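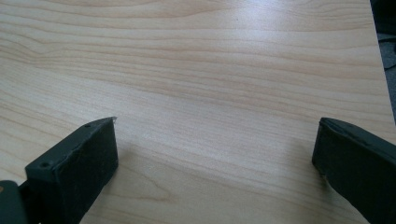
A view from the hand-held gripper, fingers open over bare tabletop.

I have spent a good part of September looking at tables. Whole mornings of them, seen from the wrist, with two dark fingers poking up from the bottom and nothing whatever between them. My colleague Inese Org calls this material "the yawn." She wants to cut it. I used to agree with her, and I'd like to explain why I stopped.

The usual habit in our corner of robot learning is to trim every demonstration down to the part where something happens. A person carries the gripper to a cup, closes it, lifts the cup, puts it down. Everything before the approach goes in the bin. The files get smaller, the training runs get shorter, and the clips look terrific in a talk, where a table with no cup on it tends to lose the room.

The trouble starts when you put the trained policy on an arm and let it look at a table with no cup on it. Ours, at Skaltthorpe, did what it had been taught. It had never met a moment in which the right thing to do was nothing, so it reached down with great confidence and grasped a patch of glare. Then it carried the glare to the tray and set it down, very gently.

We ran the comparison one Monday, two policies on the same arm, 50 trials each. The one trained on trimmed clips grabbed at thin air in 12 of them. The one trained with the yawn left in did it in 3. I won't pretend this settles anything. It was one arm, one lab and one pale wood-grain table, and if you change the lamp you may well change the numbers. A reviewer would have us for lunch, and should.

Still, I think the trimming habit deserves more suspicion than it gets. We say we are removing noise, when a lot of what we remove is the machine's only chance to see a shiny tabletop and learn that it is a shiny tabletop. Wood grain bends, light bounces, specks of dust look briefly like targets. People sort this out without noticing, and so the people doing the editing don't think of it as skill.

Inese's objection is a fair one. Keep too much idle time and you get a policy that has mastered idling. We built that one too. It hung over the table for 10 minutes like a man reading a menu, and we had to switch it off so we could go home. She brings it up at most meetings.

So I am asking for a share of the boring stuff, chosen on purpose and reported in the paper along with everything else. At the moment "we trimmed the demonstrations" gets half a sentence, if it gets in at all. I'd like to know how much was cut, and who decided when nothing was happening. In our case it was me, before coffee, with one finger on the delete key.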